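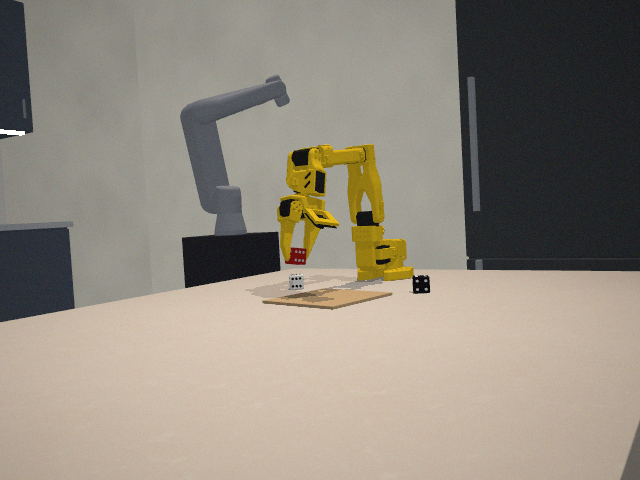
I've been selling the Hakus ball return for three seasons now and it's still the thing I'd tell most people to buy once they've got a hoop up. It's a steel frame and a net chute that hangs under your rim, catches the ball (makes and a fair few misses) and rolls it back to wherever you've pointed it. You get your shots in and you don't spend half the evening fishing in the hedge! The chute swivels, so you can work the free-throw line for a bit and then turn it to the corner. Once you stop chasing you can think about your form, and mine needed it. What I'm after at the finish is the shape that yellow arm is holding – upper part straight up, forearm out level, wrist angled down at the end. I hold mine up there until the ball lands, and my neighbours have stopped asking.

It costs £86 with the net and all the fixings. The frame weighs 18 kg, so get somebody to hold one end while you do the bolts up.
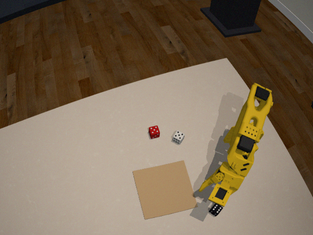

Will it fit my hoop?

Probably. The clamp grips the rim itself and leaves the backboard alone, so wall-mounted and in-ground hoops are both fine. Portable ones are fine too as long as the base is properly filled. I had mine on a half-full base for a week and it wandered across the drive every time I hit the front of the rim.

The one that gives trouble is the Ludumska folding hoop. Its rim has a thick collar at the back and the standard clamp won't close round it. Ask for the wide clamp when you order and I'll swap it over, no extra charge. Breakaway rims work, though they feel a bit stiffer with the weight on, and please don't dunk with the return fitted. Somebody always asks.

Putting it up

Give it an evening the first time. Clamp first, then the two side arms, then the chute, and leave the net till last or you'll be working through it. I do the bolts finger-tight all the way round before I go near a spanner. The booklet has the side arms the wrong way round in the second drawing, so go by the letters stamped on the metal.
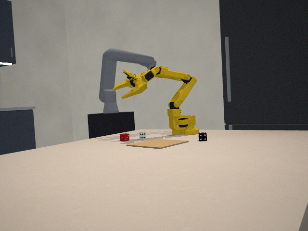
After that it's a two-minute job to take the chute off, and I'd do that if there's a gale coming. The frame can stay up all winter. The net I bring in, mostly for the sake of the cords. Spare nets are always in stock.

My own one has had plenty of use. Over last summer I kept a tally on the garage door and got to 1,048 free throws before the rain washed the chalk off – nearly all of them with the same Tan rubber ball, which is bald now. I haven't got any better from the left corner.

Comments

Shewit Habte: Fitted ours on Saturday. You're right about the second drawing. Kids out there till dark.

Deming Qiu: Does the chute reach the three-point line? My drive slopes away to the left.

Reply from Huiling: It'll roll that far on the flat. With your slope, point it a touch to the right and let the drive do the rest.

Lanying Guo: Wide clamp came with mine, fits the Ludumska a treat. Net is a bit noisy in the wind.

Last updated: June

Contact Huiling Shen at the Dostness shop | © Dostness Hoops | Back to top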